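Iqra Cheema
2019-05-15

OK so I finally read the napping study in the new Kultport and I have to talk about it!! Thread.

They had 168 adults learn a list of made-up words (my favorite is "lellow"), then half of them napped and half watched a nature show.
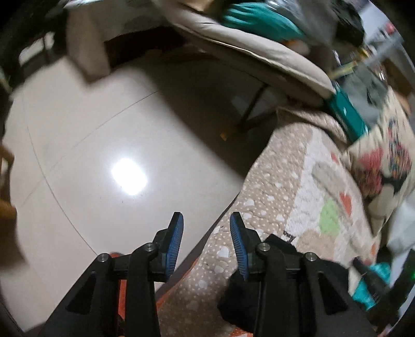

Blue pads, tiled floor.

The nappers remembered more words the next morning. Not a giant gap, but it held up for young and old people, which I love.

A 60-minute nap did best in this one. The short naps helped mood more than memory (I'll take it).
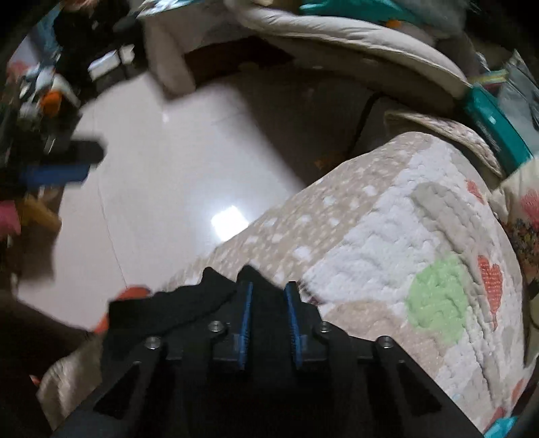
Black cloth, blue pads.

Big caution: it's one study, and everyone in it already slept pretty well at night. So please don't throw out your alarm clock yet.

They're running it again in February with night-shift workers and I cannot wait. If you work nights, tell me when you nap!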